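Ersatzschlüssel für die Haustür: Vermieter will 200 Euro, geht das auch billiger?

Wohnen & Miete > Schlüssel, Schlösser, Ärger

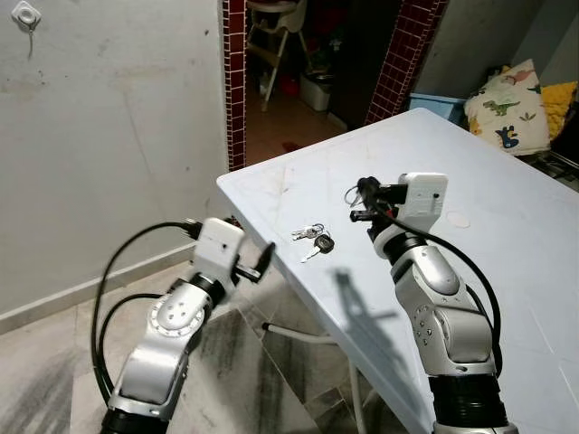
Pitico
Hallo zusammen, ich wohne seit September in einer Anlage der Hausverwaltung Grurnen und habe beim Einzug genau einen Haustürschlüssel bekommen. Einen. Für zwei Erwachsene. Im Mietvertrag steht »Schlüssel gemäß Übergabeprotokoll«, im Protokoll steht »Schlüssel gemäß Mietvertrag«. Auf meine Nachfrage kam ein Brief: Ein zweiter koste 200 Euro, Lieferzeit 6 Wochen, es handle sich um eine Schließanlage. Der Schlüsseldienst um die Ecke winkt ab, ohne Sicherungskarte macht er nichts. Muss ich das zahlen? Zurzeit klingelt meine Freundin nachts um halb zwei, wenn sie von der Spätschicht kommt, und die Begeisterung im Haus hält sich in Grenzen.

Darnudari
Zahl erst mal gar nichts. Der Vermieter muss dir so viele Schlüssel überlassen, wie du für die normale Nutzung der Wohnung brauchst, und bei zwei Bewohnern sind das in aller Regel mindestens zwei. Die Kosten dafür sind grundsätzlich seine Sache. Anders sieht es aus, wenn du einen verloren hast oder über den normalen Bedarf hinaus noch einen für die Schwiegermutter willst.
Schreib der Verwaltung also, dass dir zur vertragsgemäßen Nutzung ein Schlüssel fehlt, setz eine Frist von zwei Wochen und schick es per Einwurfeinschreiben. Steht deine Freundin mit im Vertrag? Wenn nicht, sollte ihr Einzug wenigstens genehmigt sein, sonst wird das ein anderer Brief.
Zum Preis: Ich habe für einen Schlüssel aus einer Schließanlage mal rund 412 Euro auf einer Rechnung gesehen, inklusive »Bearbeitungspauschale«. Nach einem Anruf beim Mieterverein war die Pauschale weg. Lass dir so etwas immer aufschlüsseln, pardon.

Abdel Rahman
Kenn ich, bei uns genauso. Bin dann ausgezogen.

Pitico
Danke, Darnudari, sie steht mit im Vertrag, der Brief geht morgen raus. @Abdel Rahman: notiert, als Plan B.

Abdel Rahman
Gern. Kaution kam aber auch erst nach Monaten.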